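Search this site Search

Workshop notebook: Keskin Building, corner lot, Dratesthorpe
June 14, 2018 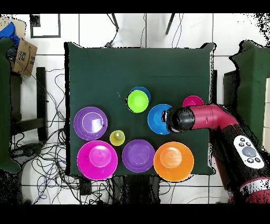

3 min read

Third pass on the massing model for the Keskin corner. The owner's revised drawings came in with the planning packet and they don't match what we built from in the first round. The new tower sits further back from the old brick front, but it has gained 2 floors. I had to cut the core down and start again above the cornice line.

Scale stays at 1:200. Rekha Vishwakarma wanted 1:100 for the street level so people at the public meeting can see the shopfronts. I priced it and the board alone puts us over. Compromise is a separate piece for the front wall only, same base, lifts out. She has agreed to that.

Old building first. Window spacing on the Nurden Street side is uneven and the survey has it wrong. I walked over with the tape. The last bay before the alley is narrower than the others and the sill is higher. There is an infilled door under it that isn't on any drawing we have. I put it in the model as a shallow recess. If the heritage report ends up calling that wall uniform, someone should check with me first.

What is being kept, going by the application:
- the brick front on both streets, to the depth of one room
- the corner turret, roof rebuilt
- the stair hall tiles, lifted and relaid in the new lobby

Everything behind goes. The application says the rear wing is beyond repair. I only saw it from the alley, so no opinion.

Tower: cut in 3 mm gray board, then sanded. First set warped overnight with the glue I used. Second set done with less glue and a weight on top, fine so far. Ustix spray mount is no good for the long joints, they open at the ends. OK for paper facing. Going back to the white glue for anything structural.

Shadow test with the lamp at the October angle. The new tower puts the whole of the little park across Nurden in shade by mid-afternoon. The earlier scheme left a strip along the south path. Setting the tower back helps the view from the corner and does nothing for the park. I marked both outlines on the base in pencil. Do not rub these out, they need to be traced for the boards.

Neighbors' petition is at almost 1,000 names according to the notice taped in the bakery window. Most of the comments printed with it are about height. A few are about the color of the cladding, which the drawings give as "dark metal" and nothing more. I've left the tower unpainted until we hear.

Trees: 7 on the site plan. I count the plane by the bus stop as city property but it's inside the hoarding line, so it goes on the model. Used the wire ones from the school job.

To do:
- recut the turret roof, pitch is too flat
- print new street labels, Dratesthorpe is missing its second T
- ask Rekha which parapet height is current, plan and section disagree
- order more gray board before the base for the front wall is cut
- blade for the small saw

Model is on the top shelf by the window, under the sheet. Front wall piece is still drying in its clamps, leave it until morning.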